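Progress report – Narnstead student robotics club, kitchen tasks project
Period covered: end of May to 23rd August
Grant: Onden small equipment fund, second payment

Sorry this is short. Report was due before the break and the club has been flat out getting the counter setup finished.

Where we are: both arms up, both homing without help, safety stops tested and signed off by the school. Students split into 2 teams, one per arm. Task list agreed with you in the spring is mostly unchanged – drawer open and close, snack in and out of drawer, toast into toaster, fruit onto plate. Pouring task dropped for now, see further down.

Cable routing took longer than planned. First version snagged at the elbow every time the arm folded back, so the team redid it with clips and a longer service loop. Two sessions gone on that. Good learning though, they now check the slack before every run without being told.

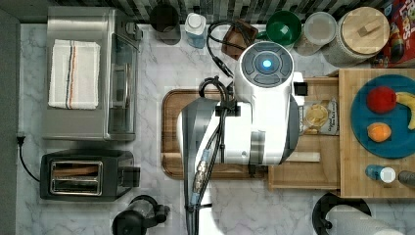
Can the students run the arms by themselves?
Only with an adult at the stop button. They start the program, drive the arm and write up the run, but the adult rule stays for the whole grant period and we dont plan to ask for a change.

Runs logged so far: 3,149. That's all teams, all tasks, failures included. We count a failed run the same as a good one because the students learn more from going back over them, and because throwing them out made the first month's chart look silly. Drawer task is the strongest. Arm finds the handle, pulls, stops before the end of travel. Closing is still rough, it pushes off center and the drawer jams on the slide. The Hattori team has a fix half written.

Object handling is next. Soft things were meant to be the easy start and weren't – the grip closes too far, then lets go late, and the item rolls. Flat packets are worse. Students are now trying a slower close and a higher approach, early results ok. 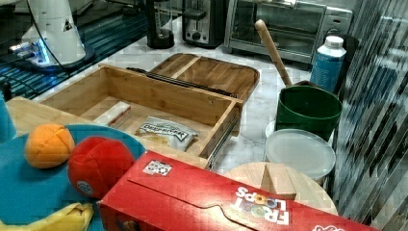
SPENDING AND EQUIPMENT

Most of this payment went on the counter build, mounts, cables and spare grip pads. Pads wear out faster than the supplier said. We have 30 left and will need more before the spring showcase. Kitchen items came from donations and a thrift store so cost next to nothing.

Not spent: the line for a second laptop. The school lent us one. We would like to move that money to pads and a replacement wrist cable, please confirm by email if thats fine, same form as last time?

STUDENTS

33 signed up, up on last year. Attendance dipped in exam weeks and came back after. Younger group did the task cards and the run sheets, older group did the code. We swapped them for one session and both sides complained, then asked to do it again. Will make it a regular thing.

Two of the older students are writing up the drawer work for the Eruvance student challenge. Draft is due soon, we'll send you a copy before it goes in.

PROBLEMS

Lighting. The counter is shiny and the overhead lights throw glare right where the vision code looks for edges. Turning one bank off helped. Matte mat on order.

Layout drift. Things get put back in slightly different places between sessions and the older code can't cope. Team now follows a reset sheet.

Pouring. Needs a better wrist and a lot of towels. Parked until next year.
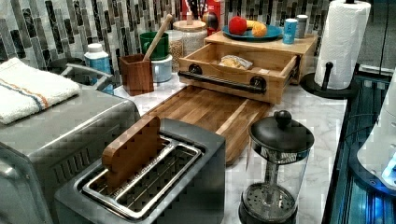
Toast task is the one the students care about most and it gets the last few weeks of the term. The goal is a clean insert from any start position, scored by the run sheet, no nudging by hand. Scoring is simple: slice upright in a slot, like the one in the left slot here with the other left empty, is a full pass. Leaning on the rim is half. Anything on the counter is zero. After that we add the second slice, and the harder version where the drawer starts open and the arm has to work around it.

Next steps:
Finish drawer close fix
Order pads (waiting on your ok)
Toast scoring, both teams
Showcase plan and parent letter

Full run log and receipts are in the shared folder. Budget sheet has one blank row, ignore it, will be filled when the mat invoice comes.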